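Slide 4: Why we moved the tasting night

Thank Lavanya Naidu for the room. Start at 7, don't wait for latecomers.

We ran the supper club at Marar on Thursdays. Seats were 9 dollars, and we sold 100 in the first month. By March the number was 227. The kitchen could not plate that many, and people were eating dessert before soup.

Pause. Ask who here has run a pop-up.
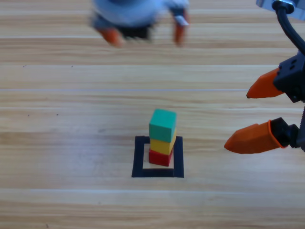
So we split the menu. Soup and bread go out together, and everything else is served at the counter. The rent at Skotero is higher, but the stove has six burners and there is a walk-in cooler.

Show the cost sheet. Point out the line for dish rental, 300 dollars a night. Buy used plates if you can.

Next slide: finding a baker.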